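Kirnar Boards > Home Workshop > Painting and Finishing
Thread: Satin or matte white for a craft table top?

tidewrack
Posts: 451
I finally dragged the old Benavides drafting table out of the garage and I am so excited to get it going again! It's going to be my main table for bookbinding and cutting paper. The top has been about four different colors over the years and I want to take it to plain white. My question is sheen. The store in Nelbridge has the Dindirus enamel in satin and in matte, same price. Which would you live with every day?

plumbline_pete
Posts: 2859
Satin, no contest. Matte holds onto every pencil smudge and coffee ring. I've painted shop tops both ways and I will never go back.

oddjobs_in_ohio
Posts: 1226
Going to disagree with Pete (again, hi Pete). Satin under a desk lamp throws a hot spot right where you're trying to read a ruler. For paper work I'd go matte every single time. Yes, you wipe it more. A damp rag and a drop of dish soap, done.

plumbline_pete
Hi yourself. Move the lamp!

oddjobs_in_ohio
I have one outlet in that room, Pete.

tidewrack
Ha, okay, you're both making sense, which doesn't help me. My lamp clamps on the back left corner and can't go anywhere else because of the tilt hinge. I did my first coat of primer in January and it's been sitting since then, so I should probably scuff it before anything goes on top?

glue_and_string
Posts: 3082
Yes, scuff it. 220 grit, light hand, then vacuum and wipe. And please, please use a foam roller, the short nap ones leave a texture you'll feel through thin paper. I bind books too and a smooth top is pure joy – you can slide a whole text block across it with one finger. What are you sewing on, tapes or cords?

tidewrack
Tapes, mostly! I tried cords once and my knots looked like a bird's nest. 220 and foam, got it, thank you!

glue_and_string
Another vote for matte, by the way. Color matters as much as sheen if you do any cover matching. I had a cream top for years and couldn't figure out why all my blues looked muddy. Switched to a neutral white and it was like getting new eyes.
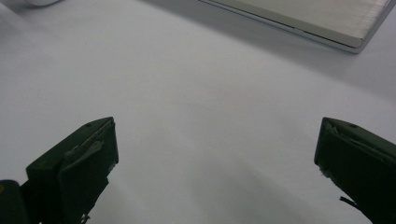
Picking a white is where I'd spend the most time, and I mean days, not minutes. Paint a scrap board with two coats and leave it on the table morning, noon and evening, because a flat white is never one color once the light gets at it. Look at the matte top in my picture: it's brightest in the middle and up toward the left, and then over on the right it goes a little cool, almost a bluish gray. Same plain surface all the way across! I love that softness for working on, but you do want to know which part of your table is the bright part before you start holding cloth samples up to each other.

plumbline_pete
That is a nice calm surface, I'll give you that. Still say it'll be gray with graphite by summer.

glue_and_string
Then I'll wipe it, Pete.

oddjobs_in_ohio
How many coats would you do on the real thing? I usually stop at two and then regret it along the front edge, where my sleeves rub.

glue_and_string
Three thin ones, and an extra pass on the front edge. Leave it overnight between coats and give it a good week before you put anything heavy down. I rushed a shelf once and my nipping press is still sort of married to it.

tidewrack
Matte it is! Sorry, Pete. I'm getting the small can first and doing the scrap board like you said. Does anybody know if the Dindirus stuff can be tinted a touch warmer, or do they only sell it straight from the can?

plumbline_pete
They'll tint it, ask at the back counter. And get the satin for the legs, at least.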